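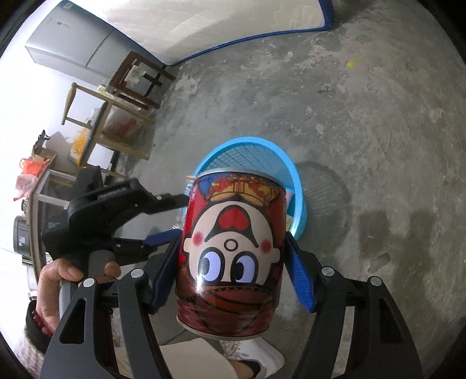 Swapping duplicates by post – is it still worth it?

tinlidtess
Member, 384 posts
I've been collecting drinks cans for years now and I've mostly kept my shelves going through swaps. Postage has got silly though. I sent two empties to a chap in Brestisico in November and it cost me more than I'd paid for the lot in the first place! So is everyone else still posting, or have you all given up and gone over to the fairs? I've got a box of spare Hudano lemon ones (the older design with the blue stripe) and I'd rather they went to someone than into the recycling.

mudlark_bob
I gave up on post two years ago. Half of mine turned up dented, and a dented can is scrap as far as I'm concerned. Fairs only for me now.

orchardgate
Bit harsh Bob. A small dent at the back does no harm if the front's clean. I've got 2,217 on the wall and plenty of them have a knock somewhere.
Tess, try stuffing them with a sock before you wrap them. Doesn't work on the ones you've drained from the bottom, obviously, but it's brilliant for the rest.

tinlidtess
Ooh, I drain all mine from the bottom so the ring pull stays on. Two little holes and a lot of patience over the sink. Does nobody else?

mudlark_bob
Always from the bottom. An opened top looks like litter.

kettleandcake
I open mine and drink them like a normal person :) My other half says if I'm going to fill the spare room with cans then at least somebody should enjoy the pop.

orchardgate
Same here, kettle. And whatever you do, don't store them full. I had a Feneo cherry go in the loft one summer and it took out the whole row underneath. Sticky for weeks.

tinlidtess
Oh no!! I've got a few full ones in the cupboard under the stairs. Off to have a look.

mudlark_bob
Full is worth more if you ever sell.

orchardgate
Not once it's leaked over the carpet it isn't.

kettleandcake
Is the Verhoeven hall fair on again this spring? They said 2,000 through the door last time but I'd have guessed fewer, the tea queue was only short.

mudlark_bob
It's on. Tables are dearer.

tinlidtess
Right, under the stairs is dry, panic over. Kettle, if you're going I'll bring the Hudanos – do you want the lot, or just a couple?

kettleandcake
Just a couple please, I'm running out of wall. I'll bring you some of my orange ones, opened at the top, sorry Bob.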